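Senbridge Facilities Forum
Shared Equipment and Storage > Sorting Bins

Topic: Contents of the gray bin – proposed sorting rule
11 replies, showing selected posts

stores_desk_jotoston
Posted March 6, 2020

Members are asked to comment on the following proposal before it is added to the storage guidelines. At present, cloths and small hard items are placed together in the large gray bins. It is proposed that cloths be removed, folded and shelved, and that the bins be kept for hard items only. The matter was first raised in November under item 43 and was left open.

Rutano_supply
Reply to stores_desk_jotoston

Our section does not support the proposal as written. The quantity in a bin is normally small, and a second container for cloths would take up shelf space that is already assigned. Mixed storage is acceptable provided that the floor of the bin remains visible and items can be picked out singly.

goicoechea_annex
Reply to Rutano_supply

We respectfully disagree. Small blocks are easily overlooked when they lie against fabric. Take the bin at our annex. The pink cloth is well apart on the left, but the coral one is crumpled and touches the small blue block. The green block and the yellow piece are easier to find.
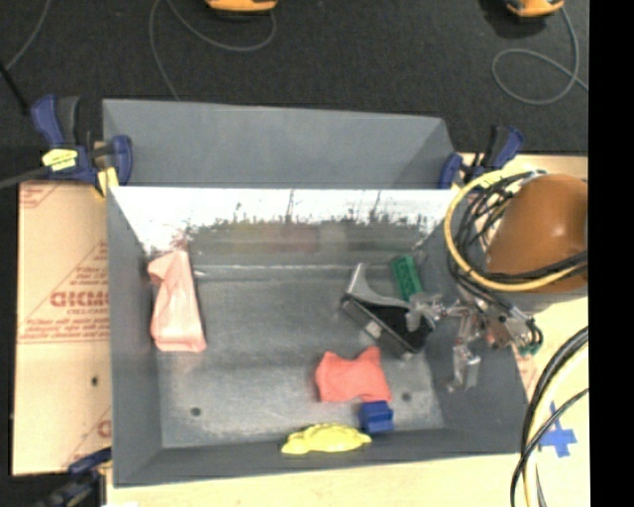 Condition of the bin itself

bench8
Reply to goicoechea_annex

A separate point, which the moderators may wish to move to its own topic. The floor of that bin is worn in pale patches and the interior is scuffed. Has it been entered on the replacement list? Ours was exchanged under section 11 of the guidelines.

goicoechea_annex
Reply to bench8

It has not been entered. Wear to the surface is not grounds for replacement under our reading of section 11. We would ask that this topic remain with the sorting rule.

Rutano_supply
Reply to goicoechea_annex

Having reviewed the attachment, we maintain our position on a second container – but we would accept a requirement that cloths be laid flat at one side of the bin, clear of all blocks. No new shelving would be needed.

stores_desk_jotoston
Reply to Rutano_supply

The amended wording has been noted and will be circulated to all sections. Sections that still prefer full separation should state so in this topic and indicate where the cloths would be kept. Questions about bin wear should be sent to the stores desk.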